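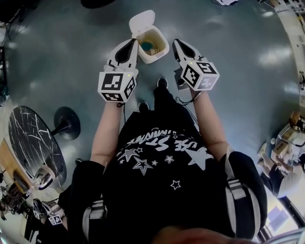

Ticket 2515, Shop Vokier, Kategorie Textil/Druck. Kunde meldet, dass sich beim Angler-Shirt „Bristo“ nach der dritten Wäsche der Brustdruck löst. Bestellt wurden 37 Stück für einen Verein, betroffen sind laut Meldung 15. Ein anderes Shirt, schwarz mit weißer Schrift und weißen Sternen, teils gefüllt, teils nur als Umriss: ebenfalls heller Druck auf dunklem Stoff. Beim Bristo geht es nur um die gefüllten Flächen, die Umrisslinien des Fischmotivs halten.

26. Apr. 2018: Ticket angelegt, Rückfrage zur Waschtemperatur gestellt. Antwort: 40 Grad, auf links, kein Trockner.

Nachtrag: Charge bei der Druckerei Baldursdóttir angefragt. Auflage 700, zwei Durchgänge. Der zweite lief mit neuer Folie von Brumimell, die Presszeit wurde nicht angepasst. Alle 15 Shirts stammen aus diesem Durchgang.

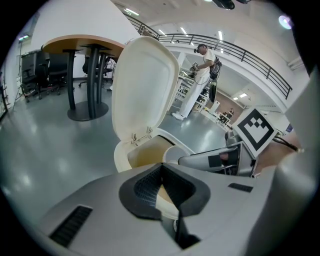 Behälter mit hochgeklapptem Deckel, cremefarben.

Maßnahme: Ersatz für 15 Stück aus Durchgang 1, Versand kostenfrei. Restbestand aus Durchgang 2 gesperrt. Rücksendung der defekten Ware nicht nötig, zwei Muster reichen.

Offen: Testwäsche mit längerer Presszeit. Status: wartet auf Druckerei.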